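Sallska open house, and what I'm telling my boss about the budget

I finally made it out to the Sallska open house on 2/27/23, after Seren Meredith had been nagging me since September to go and look at cleaning robots before I put a number in our equipment plan. She was right, it was a good day out! Free parking, decent coffee, and a long building full of floors. They've laid different sections so you can try the machines on carpet, vinyl, rubber matting and glossy tile, and you're allowed to make a mess.

We started with the Akuter, the bigger of the two machines I'd come for. It drives itself, it maps the room in one slow lap, and on open floor it's lovely to watch. Then you ask about chairs. The sales rep was very nice about it, but the answer is that you either lift the furniture first or you accept a border it won't touch, and our break room is pretty much all border.

I spent the longest at the tile section, because that's what we have at home base and it shows everything. Seren kept asking the question I should have asked, which was how much hand work is left over once the robot has gone back to its dock. Spots by the grout, drips under a table, the strip along the bottom of a cabinet – somebody still gets down there with a folded rag.

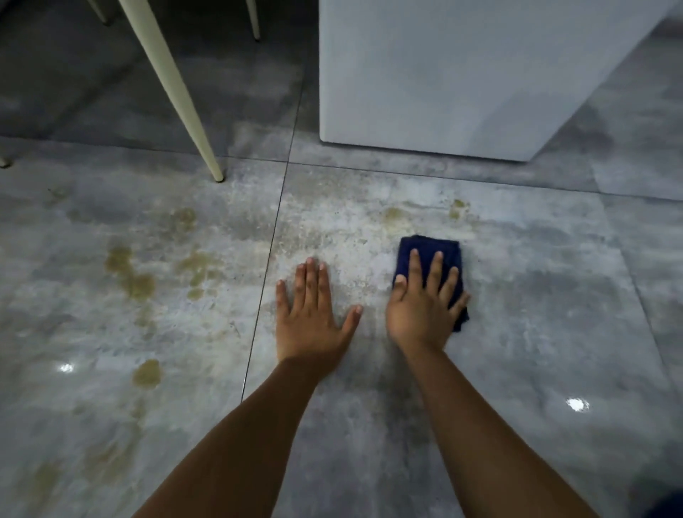

So my plan has a line for labor now, and I'd only had a line for the machine. I asked how they train people to split the work and they suggested keeping a log for a month before buying anything, just a sheet on the wall with where the spill was and how long it took. I like that. It costs nothing and I can start it right away.

The Ama is the small one and I liked it more than I expected to. It gets under a desk, and the pads come off without tools (I did it one-handed with a coffee in the other). The quote was 1,641 for the unit, plus 286 a year for pads and filters, so the first year lands just under 2,000. Ask about the filters, by the way, they weren't on the printed price sheet.

Akande, the leasing company, had a table by the door. Leasing would spread things out, but the minimum term is 2 years and I don't want to be stuck if we move buildings. I took the folder anyway.

Right now I'm leaning toward one Ama, bought outright, after the month of logging. Seren wants me to hold out for a demo on our own floor first, and I've emailed them to ask what that would cost.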